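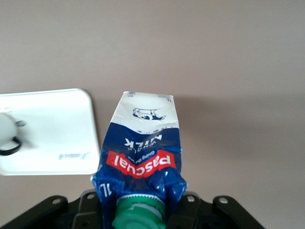 Milk cartons and the grip force fault: what we found in May

Grip force on the Zindthorpe kitchen cell is back to normal and the cell is running again. It was down for a day and a half. People in three buildings have asked what happened, so this item covers the fault, the fix and what changes for anyone who books time on the arm.

The cell was partway through a long run of the breakfast routine, which moves one-liter cartons, cups and small trays from place to place. The plan called for 1,139 picks. At pick 1,000 the routine pauses by design so that an operator can look over the fingers and the wrist bolts. The operator on shift noticed that the carton then in use had creases well beyond what a normal grip leaves. It had not leaked. The operator hit the stop, opened the gripper by hand and logged a fault.

Going back through the log, the gripper had been closing at a higher force than it was told to use. The commanded limit for cartons is 40 percent of full force. The motor current says the fingers went past that on most of the picks in the last part of the run, and by a growing margin. No alarm came up at any point. The controller compares the command with the limit, and the command was always fine. Nothing was comparing the limit with the current the motor drew.

The cause was a setting. When the Ullard controller was updated in the spring, the finger calibration was supposed to run again at each power-up. On our cell it ran once, saved the result and skipped the step from then on. As the finger pads wore down, the closed position drifted and the controller made up for it by pushing harder. A stiff box would have shown nothing. A milk carton is soft near the cap, where the fingers often land, and it shows everything.

We went over the arm, the wrist bracket and the fingers. The pads were worn and have been replaced. The bracket is sound and the bolts were at the right torque. The wrist camera did not need to be adjusted.

There was a second, smaller problem. Cartons crumple a little in ordinary handling, and over time everyone using the cell had gotten used to seeing dents. Two earlier shift notes mention "carton soft, swapped" with no fault logged. Under the rules we had, that was allowed. It meant the fault ran longer than it should have.

What changes:

Calibration now runs at every power-up and cannot be skipped from the panel. It adds a short wait before the arm is ready, so please allow for it when you book.

Motor current is now checked against the force limit on every close. If it goes over, the arm stops where it is and holds. Do not reach in to catch the object. Use the release on the pendant, and keep your other hand outside the yellow line.

Any carton swapped for damage gets a fault entry, even if the cause seems obvious. The form has 4 fields and the last one is optional.

Pads are to be looked at before each long run as well as at the pause.

No one was hurt. We are treating it as a safety matter anyway, as the same fingers are used in the handover tests, where a person takes the object from the gripper. Handover tests stay off the schedule until the Venis group has measured closing force with the new pads on. The Man cell uses the same controller and was checked the same afternoon. Its calibration had been running correctly.

The full log and the current plots are in the shared folder under Zindthorpe, faults. Questions can go to the lab desk.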